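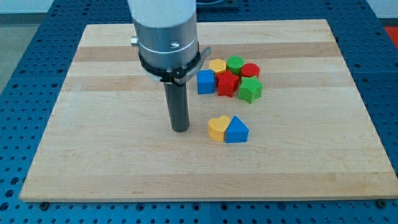

Push rod keeps digging into the board after a protective stop

Posted in: Small Arms and Bench Setups

wdvorak
13 October 2018

Hi everyone, long-time reader and not much of a poster, so please bear with me if I ramble. We have an arm over a maple board on a perforated table, with a plain rod clamped to the end, and all it does is push plastic shapes from one place to another. Stars, hearts, cubes, that sort of thing. It has run happily for months.

Last week it stopped mid-push with a force fault. I cleared it, pressed resume, and instead of going up to its safe height first, the arm drove the tip straight down into the wood before finishing the move! There is now a lovely little dent in my board and I'm fairly sure the rod slid up in the clamp, too. It has done it 2 times since, always after a stop, never on a fresh start.

The controller is a Grodel and the force sensor is an Ahuja, if that helps. My fault log says 1023 on the vertical channel every time. Has anybody seen this?

ratchet_and_tea

Oh, I feel for you, I lost a nice board the same way. My money is on the clamp. If the rod slips up, you (or somebody) will touch off again with the shorter length, and then the next time it gets knocked the other way you are driving it into the wood. Put a paint pen line across the rod and the clamp and look at it every morning. If the line has moved, there's your answer.

scai_bench

I don't think it's the clamp, sorry ratchet! A slipping rod would give her trouble on fresh starts as well, and she says it never does. 1023 is the top of the scale if the sensor is being read as ten bits, so that channel is pegged. I would want to know whether the program zeroes the sensor when you press resume. If it does that while the rod is still leaning on a block or on the board, it takes that load as nothing at all, and then it goes down looking for contact it already has.

wdvorak

Shuzhen, thank you, I went and looked and there is indeed a zero command at the top of the resume routine. I didn't write it (my predecessor did, and he was very fond of zeroing things) but I have read past it a hundred times. The force limit is 800, in whatever units the log uses, and the reading just before the first fault was well under that, which puzzles me.

ratchet_and_tea

All right, that's a fair point about the zero. I still say mark the rod. It's a smooth tube in a clamp and I have never met one that didn't creep eventually.

amarachi_t

Could I put in a word about the people part of this? Wanda, please don't test it by causing a fault with your hand anywhere near the shapes. We had a rod come down on a colleague's fingertip while she was straightening a block after a stop. She was fine after a sore week, but it gave us all a fright. Our rule now is that after any stop you jog the arm up by hand from the pendant at the slowest speed, and only then does anyone reach in. Resume is disabled altogether.

scai_bench

Disabling resume seems a bit much to me. If the routine lifts first and zeroes in free air, resume is perfectly usable, and people who lose it tend to find worse shortcuts.

amarachi_t

We'll have to differ on that one. I'd take the lost minutes — the block can always be put back.

wdvorak

Small update, and thank you all for being so kind about it. I moved the zero to after the lift, and put a slow straight-up move ahead of it. Then I faulted it on purpose with a bit of foam on the board and my hands in my pockets. It went up, zeroed, and carried on as nice as you please. I also drew the paint line, and ratchet will be pleased to hear that it had shifted a hair by the afternoon, so the clamp is getting a new strap as well.

Resume is switched off for now except when I'm at the bench myself. I still can't explain the low reading before the first fault, so if anyone with an Ahuja has seen a channel jump like that, I'd love to hear which cable you're using.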